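11/11/22

Corner desk, clearing it before Margaux Pruvost moves in. Power strip stays (five switches, orange). Laptop adapter and its cable to be bagged and labeled.
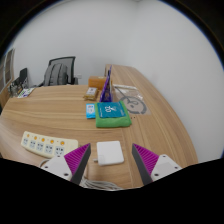 Adapter and power strip, front of desk.

Purple box goes to Linnea. Green cloth and the teal packet on it: supplies drawer. Still need a label for the bag on the return section. Ask Linnea if she has any 40 mm ones left.

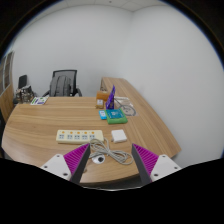
Gray cable in front of the strip, purple box behind.

Wipe down the top after. Shelf 3 for leftovers.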